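The Round Table

By the time the movers had gone, the only thing left to settle was the round table. Everybody at Ostrowski wanted it. She had bought it in September, before there was a lease, and for 2 weeks it had been the whole company.

She stood beside it with her coat still on. The desks were along the windows where the plan said they should go, and somebody had already put a plant on one. The table was on no plan. It was too wide for the meeting room and too white for the kitchen.

"It can stay there," her brother said. "People need a place to plug in."
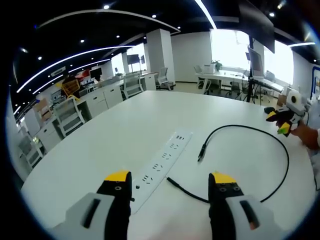 He had brought the power strip from his apartment. Four outlets, and she could think of nine people who would want one. She said so. He told her to buy another.

She found the receipt that night in a folder marked Skelier, which was the name they had dropped. The table had cost 90 dollars, used. The deposit on the office was 2,000. She put both papers in the new folder and wrote the new name on the tab.

In the morning two of the programmers were sitting at the table with their laptops, arguing over a black cable. One said it was his. The other said it had come with the place. She pulled out a chair, sat down between them and asked if there was an outlet free.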